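Residency Diary: Nernwood House Archive
Entry for 19 Jun 2019

The reading room opened at the usual hour. The morning was given over to the Ó Flaithearta papers, which came to the Archive in May and have now been moved out of the receiving store and into the long room on the first floor. The deposit consists of 105 folders of estate correspondence, household accounts and tenancy agreements, together with a small number of maps. The family's own list arrived with the deposit and has proved dependable for the correspondence. It is much less so for the accounts, where several years have been entered twice under different headings.

It was agreed at the opening meeting that the folders would keep the order in which they were received. The previous archivist at Nernwood had a habit of rearranging family papers by subject, and the Warance collection still suffers from it. A letter about a leaking roof may be found there under Buildings, under Weather or under the name of the builder. The present staff do not wish to leave the same difficulty to their successors.

Folders 2 through 11 were read and described before lunch. They cover the sale of the lower meadow and the long dispute over the mill road. The letters are civil in tone at first and grow shorter as the matter goes on. One correspondent, writing from Plokport, refuses to discuss the road at all and confines himself to the price of oats – a subject on which he is very well informed. His handwriting is poor, and two words in the third letter have been left blank in the description until a second reader can look at them.

The condition of the paper is generally good. Folder 7 shows old water damage along the lower edge and has been set aside for the conservator. The maps are to remain flat and should not be issued to readers until new covers have been made. The order for covers has been sent again, as the supplier has no record of the first one.

A reader called in the afternoon to consult the parish registers and was given the table by the window. She was tracing a great-grandmother who had worked in the dairy here, and she left with a baptism date and a list of further sources. The fee for copying was waived under the usual rule for family research of this kind.

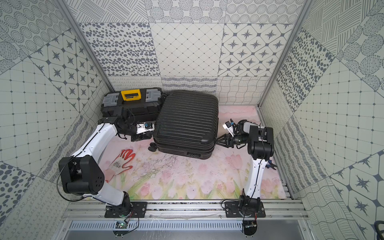

Sorcha Coughlan

The last hour was spent on the text of the autumn leaflet. The paragraph on access has been rewritten to state plainly that readers must bring proof of address and that pens are not permitted in the reading room. The opening hours have been moved to the front panel. A line on the Ó Flaithearta deposit has been added – with the family's consent – although it makes clear that the papers will not be open to readers until the description is complete.

Outstanding for tomorrow: the two unread words in the Plokport letter, the humidity readings for the long room, and a reply to the county office on the loan of the Warance rent book. The key to the map press is in the top drawer of the duty desk.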